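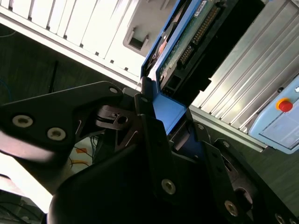 11월 10일, 작업 노트 (드라이브 캐디 파지 / 손목 카메라)

Ploritz 방식 재현 3일째. 논문에는 접촉 직전 손목 영상만으로 파지 오차를 보정한다고 되어 있다. 읽을 때는 그럴듯했는데 돌려 보니 아직 못 믿겠다.

오늘 조건: 캐디 끝의 파란 탭을 두 손가락으로 집고 자세 추정. 학습 데이터는 어제 것 그대로 2000프레임, 추가 수집 없음. 조명도 그대로 뒀다.

오전 결과. 보정 켠 쪽이 끈 쪽보다 낫긴 하다. 그런데 42회 돌려서 나온 차이가 이 정도면 초기 위치를 조금만 달리 줘도 뒤집힐 것 같다. Violeta Núñez는 경향은 분명하다고 하는데 나는 반대. 같은 시작점에서 반복한 시도를 서로 독립이라고 세면 안 된다. 이 얘기는 지난번에도 했다.

의심 가는 것부터 적어 둠.
- 모델이 캐디를 보는 건지 기판을 보는 건지 모르겠다. 초록 기판과 금색 핀 줄이 너무 좋은 단서다. 기판이 안 보이게 뒤집어 물리면 어떻게 되나? 논문에 그 실험 없음.
- 뒤쪽 흰 통풍 패널. 세로 슬랫이 반복 무늬라 특징점이 한 칸씩 밀려 붙을 수 있다. 로그 1025번에서 추정값이 옆으로 튄 게 이것 때문인지 확인할 것.
- 손가락 판의 나사 반사. 밝기 임계값을 바꾸면 결과가 따라 움직인다. 좋은 징조 아님.

오후에 배경 마스킹을 해 봤다. 패널 쪽을 가리니 튀는 값은 줄었는데 평균 오차는 오히려 조금 커졌다. 그러면 배경이 도움이 되고 있었다는 말인데, 케이스 위치가 고정된 상태에서 도움이 되는 배경은 그냥 정답 유출 아닌가. Beverley Holroyd에게 물었더니 Grgić 쪽 코드에도 마스킹 옵션은 있지만 기본이 꺼짐이란다. 왜 껐는지는 주석에 없다.

탭을 무는 깊이도 문제. 얕게 물면 캐디가 손가락 사이에서 돌아가는데 추정기는 그 회전을 거의 못 잡는다. 깊게 물면 회전은 없지만 그러면 애초에 보정할 오차가 별로 안 남는다. 논문 수치가 어느 쪽 조건인지 본문에는 안 적혀 있고 부록은 대략 6mm라고만 되어 있음. 기준점이 탭 끝인지 손가락 끝인지도 불명.

Wandex 제어기 쪽 지연은 이번에 안 쟀다. 핑계 같지만 시간이 없었음. 지연이 들쭉날쭉하면 위 얘기 절반은 다시 해야 한다.

다음에 할 것
1) 케이스를 옮겨 가며 같은 시험. 이게 먼저다
2) 기판 가리고 반복
3) 지연 측정 (Violeta가 스크립트 가지고 있음)
4) 무는 깊이 두 가지로 나눠서 따로 집계

Firkia 발표 자료에 오늘 그래프 넣자는 말이 나왔는데 1)번 끝날 때까지는 넣지 말아 주세요. 넣을 거면 시작점이 하나였다는 걸 축 제목 옆에 적을 것.

원본 로그는 공용 폴더에 올림. 오전 것과 마스킹 것 파일 이름이 비슷하니 섞지 않게 주의.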